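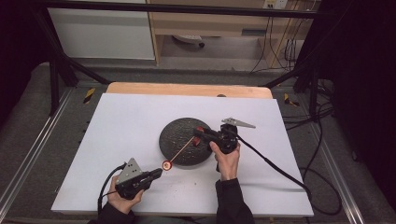 Session 2: Looking after the hand-held grippers

Hi all, these are my notes from the cell session, tidied up a bit (Jolien Baert copied down most of the board for me, thank you!). We stayed with the string task the whole time, so everything below assumes you have the pair of grippers, the white board and the black disk.

Start with the board. Wipe it every single time, even if it looks fine to you. Grit gets under the disk and then it creeps while you pull, and you end up chasing it all over the place. I use a dry cloth. Please no spray near the fingertips!

Next, the red pads. Squeeze the gripper shut slowly and look at it from the side. The two pads should meet flat along their whole length. If they touch at the top first, back off the two small screws behind the pad, press the tips together, and tighten again while you hold them closed. Pejman Khosravi does it in the other order and gets away with it, but he has had more practice than you. Worn pads go in the tray marked Grusta, new ones are in the drawer under it.

Then the cables. Let each one drop off the back of the handle in a loose curve before it leaves the board. If you feel it tug when you turn your wrist, stop and give yourself more slack. The fault we spent half of last September on was a cable problem, and it only showed up when someone reached across to the far side (221 runs to redo, I still grumble about it).

The gray plates on top of the grippers get bumped a lot. Wiggle each one gently. Any play at all and you take it off, clean the seat, put it back and redo the zero check from handout 1. Don't just tighten it and carry on, I will notice in the numbers!

Last thing is the warm-up: 15 slow open-and-close strokes per hand, then one practice pull with the orange line. Keep the pull low and steady. Write your initials and the pad set in the logbook before you start recording.

For next time, read the Moltardale notes on pad wear and bring your own log pages. Uyên Châu has spare copies.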